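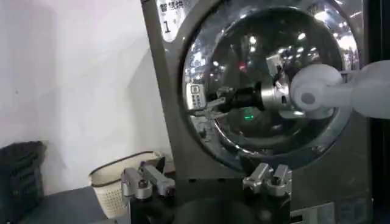
Search the notebook Go

22nd March

Laundry corner again, teleop on the Pisosa setup, me on the leader arms for most of it. Writing this up before I forget which hand did what.

Target was 30 usable demos of the dryer reach — arm in through the door, get hold of something dark, bring it out to the basket. We ended up keeping 16. I'm fine with that! The first bunch were me relearning how far the wrist has to drop before the fingers clear the bottom of the chrome rim. I keep coming in too high, and then I have to back out and start over, and all of that backing out goes into the recording. Cut those. If I wouldn't want the policy copying it, it doesn't go in.

Things I want to remember for next time:

The door glass is a mirror. From the wrist view I caught myself steering by the reflected gripper, which moves the wrong way of course, and it took me an embarrassing number of tries to quit doing it. Look at the real fingers, ignore the ones in the glass. The ceiling lights show up in there too, and I have no idea yet what the Aidoo encoder makes of that. Might be worth a run with half of them switched off.

Black clothes in a dark drum are miserable. Depth is mostly holes past the rim. I was going by feel, except there's no feel — the leader arms don't push back — so really I was going by gripper current on the side monitor. Closing slowly helps. Closing slowly also makes every demo longer, and I went over 3000 steps on one of them (tossed).

Left arm: keep it parked by the basket, fingers open, until the right one is out of the door. When I let it wander it drifts into the head view and I start watching the wrong hand.

Washer and dryer labels look alike at a glance. 智慧洗 is the wash one, 智慧烘 is the dry one, and the numbering starts at 1 on both, so "machine 1" in the session log means nothing. Write washer 1 or dryer 1, please, everybody, me included.

Episode 49 is the one to look at if you only look at one. Smooth approach, one grasp, no fiddling at the rim.

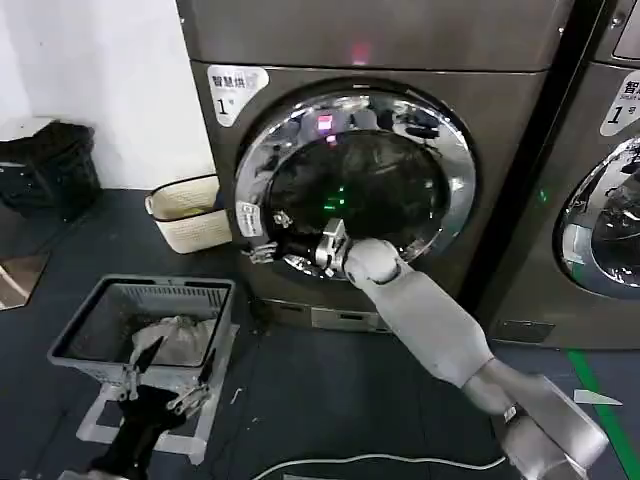

Culau wrote under the draft of this that I should stop throwing out the misses: keep every one where I recover, tag it, and let the training side decide, or the thing will never learn what to do after a bad grab. Fair enough. I still don't want the ones where I was chasing a reflection, but the re-grasps can go back in. I'll tag them tonight if the Gulteo drive ever finishes syncing.

Still to do: redo the wrist camera calibration, slower default close speed, light clothes as a comparison set. The washer side can wait until April.

3 comments 0 shares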